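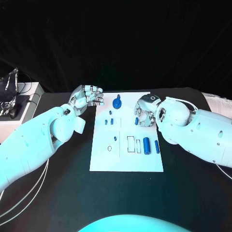
Peg and Knob Boards: Frequently Asked Questions

Jemusine Activity Library, Member Services

What is a peg and knob board?
A peg and knob board is a flat white sheet printed with thin black outlines, supplied with a set of blue plastic parts. The parts are placed on the board by hand. The boards are used for fine motor practice, sorting, and quiet table work.

Who may borrow a board?
Any household, classroom, or therapy practice with a current library membership may borrow one. Schools should register under the name of the institution and designate one staff member as the borrower of record.

How long is the loan period?
The loan period is 3 weeks. One renewal is available, provided that no other member has placed a hold on the set. Renewals may be requested at the front desk or by calling extension 118 before the end of the loan.

How many sets may I have at one time?
Households may have two sets on loan. Classrooms and practices that need more should write to Ghada Nasrallah, Loans Coordinator, and state the dates on which the sets will be used.

What is the difference between the Misex and Pedex series?
The Misex series is intended for beginners. Its outlines are widely spaced, and most of its parts have a knob. The Pedex series contains more of the short pegs and fewer knobbed parts. Members who are unsure which series to request are advised to begin with Misex.

Is there a suitable age for the boards?
The small pegs are a choking hazard. Sets are not lent for use by children under three, and an adult must be present whenever a young child is using one. There is no upper age limit. A number of adult members borrow the boards for hand exercises.

How should the board be set up?
Place it flat on a steady table, with the printed side facing up. A dark or plain tabletop is recommended, as a busy tablecloth makes dropped parts harder to find. Users should be able to reach the far edge of the board without standing.

Does it matter which hand is used?
No. Both hands may be used together or in turn. Where a therapist has given instructions, those instructions should be followed in place of the card supplied with the set.

May I write on the board?
Please do not. Pencil marks can be removed only in part, and ink cannot be removed. Blank practice sheets for tracing are available at the front desk at no charge.

How are the parts cleaned?
Wash the blue parts by hand in lukewarm water with mild soap, and dry them with a towel. Do not place them in a dishwasher. The board should be wiped with a damp cloth and must not be soaked.

What happens if a part is lost?
Please report the loss when the set is returned. Single pegs are replaced from stock without charge. For knobbed parts and boards, the replacement fee shown on the contents card applies. Do not substitute parts from another set, even if they appear to fit.

How should a set be returned?
Put the parts in the drawstring bag, lay the bag on top of the board, and close the box. Check the contents card before leaving home. Sets may be returned to the front desk or to the Ignacio Street branch. The outdoor book drop may not be used for boxed sets.

Whom may I contact with other questions?
Questions about holds and renewals should be directed to the Loans Coordinator. Questions about the use of the boards in class or in therapy should be directed to Esperanza Figueroa, Program Office. The Program Office is closed in July.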